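Desk Duty: Our Month With the Sendus Tidy Service

I signed us up for the Sendus desk service in March, mostly out of curiosity (and, okay, a little envy of the demo I'd seen at Aterik). The basic plan is $257 a month on top of a $929 setup visit. For that you get an arm, a two-finger gripper and a very patient installer. Ours was Margit Farkas, and she put up with all my questions!

My favorite part of setup is teaching it your layout. You put everything where you like it, press save, and that's the desk it works toward. I kept changing my mind about where the mouse goes, so we saved four versions before lunch. The app is fine, a bit slow on my old phone.

The Balley add-on handles cables and pens. I skipped it, but I'm tempted.

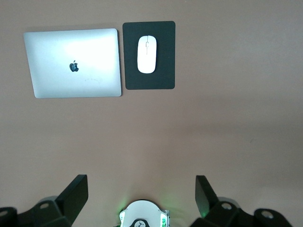
Laptop closed, white mouse on its black pad, fingers wide open. I love how much bare table there is!

Can you pause the plan if you're going to be away?
You can, for up to two months a year, and the arm stays with you. Just do it in the app before the next billing date.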